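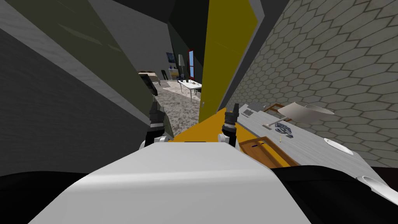
Kalliopi Đorđević wrote in the margin of my first draft that a simulated robot can't wear out, so why on earth was I giving it a maintenance section? Fair question, and I've kept the section anyway. Plondow (our two-armed robot in the Matton simulator) has no bearings to grease, but its model files get edited, copied and half-updated by everyone in the group, and after a month of that it behaves very much like a machine with loose bolts. Most of what follows is dull. It also ate most of my July, so please bear with me.

4.2 Keeping the grippers in order

We inherited the arm model from the Nedeljković project, along with a set of gripper files that had been tuned for a different pair of hands. The first thing I did was throw away the old finger limits and set them again from scratch. Each gripper has two fingers, and in the old files each finger had its own opening limit, its own speed and its own stiffness, all typed in by hand. Somebody had changed one side and forgotten the other. The fingers still opened and closed quite happily, but one always arrived first and gave whatever we were picking up a little shove on the way. I now keep a single set of numbers for both fingers and let the second one copy the first.

The service routine came out of that mess. It runs every 200 episodes, takes 18 seconds on my desktop and does the same few jobs each time: drive both arms to their rest pose, open the grippers fully, close them on nothing, open them again, and compare every joint reading with the stored one. If any joint is out by more than the tolerance, the run stops and the log says which joint it was. I did try a version that quietly corrected the reading and carried on – a terrible idea, and I lost a weekend's data to it.
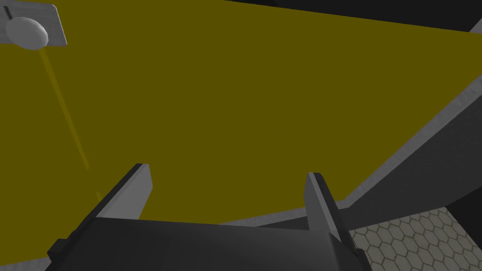

The open check is the one I trust most, and it's also the one I got wrong first. I had it reading the commanded position of the fingers, which of course always matched, as it was only ever comparing a number with itself. It now reads the measured position. I also like to look with my own eyes, and a plain background makes that much easier. In Figure 2 the fingers are wide apart against the yellow panel, with nothing between them, and the pale inner pads show up nicely against it. If a pad has slipped from its backing after a bad file merge, a view like that is where I'd hope to catch it. The log won't tell you, because pads are separate bodies in our model and the joint readings know nothing about them!

Pads deserve a word of their own. The visible pad and the shape used for contact are two different things in Matton, and they are stored in two different files. When I resized the visible one I forgot its partner, and for 9 runs we had fingers that gripped thin air just in front of small objects. The objects came along perfectly well, so the success rate looked lovely. I only noticed when I switched on the contact view for something unrelated. The routine now measures both shapes and refuses to start if they differ. If you take one thing from this section for your own set-up, I'd make it that check.

The other regular job is the reach test. I place a target on a surface, bring one open gripper towards it, and stop while the target is still beyond the fingertips. Then I read off the remaining gap and compare it with the gap worked out from the arm's joint angles. Stopping short matters here, as any touch would move the target and spoil the reading. 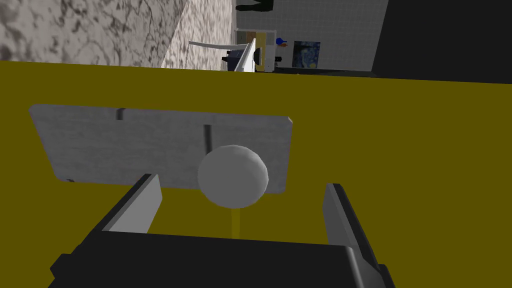

I repeat the test 20 times for each arm, from different starting poses, and keep the worst reading as well as the average. When the two arms disagree, the culprit has nearly always been the base – someone has nudged the robot's starting position in the Ustlow scene file and not told the arms. The fix is to reload the base first and the arms second. The other order works too, but it leaves the old offset sitting in memory until the next restart, and you end up chasing a fault you've already mended.

Repairs go in a plain text file next to the model, one line per change, with the old value kept beside the new one. Kalliopi would like it moved into a proper database. We're still arguing about that, and the text file is what we release with this paper.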